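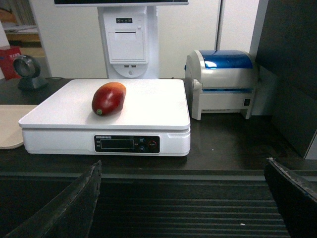

Mango on a digital scale, dark countertop.

Ticket 1187 -- Newsletter and reader poll, Preltness sports and culture desk
Opened: 26 Aug 2025
Status: Pending customer confirmation
Product: Plivier publishing system, hosted by Talska

Summary of issue
The customer reports that the reader poll attached to the article on the vacant editor-in-chief position does not accept votes from subscribers who arrive through the morning newsletter. Readers who open the same article from the front page are able to vote. The customer further reports that the byline of the departing editor continues to appear on new posts, although the account was closed in June.

Customer impact
The poll is scheduled to remain open for the rest of the week. The customer states that comments are unaffected and that readers have begun to enter their choices there instead. The desk does not wish to tally these by hand.

Initial review
Support opened the article from a test copy of the newsletter and received the message "You have already voted" before any selection had been made. The result was the same in two browsers. Clearing stored site data had no effect. The poll record shows 1110 accepted votes, all of them from the front page.

The newsletter link carries a tracking code added by the Vlachou mailing service. The code is identical for every subscriber on the list. Plivier reads it as a reader ID, and the first vote cast under it closes the poll to everyone else who follows the link.

Action taken
1. The "Accept ID from link" setting was turned off for this poll only.
2. The page cache for the article was cleared.
3. A test vote was entered from the newsletter link, accepted, and then removed from the record.
4. The default byline for the section was changed from the closed account to "Staff." Posts published before the change keep their present byline and must be edited one at a time -- there are 31 of them.

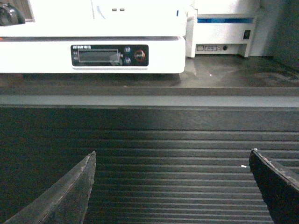

Danica Spahić wrote: Thank you. Votes are now coming in from the newsletter, and I see 75 new ones since your change. Two questions remain. Will readers who were turned away this morning be able to vote if they return to the same link? And may we leave the old byline on posts the former editor did in fact write? We would prefer not to remove credit where it is due.

Support response
Readers who were turned away may use the same link. No block was stored on their devices. The old byline may remain on any post, as the change in step 4 applies to new posts only. Please send a list of the posts to be corrected, by headline, and Support will update them under this ticket.

Open items
List of posts from customer -- not yet received.
Request to Vlachou for a separate code per subscriber -- sent, no reply.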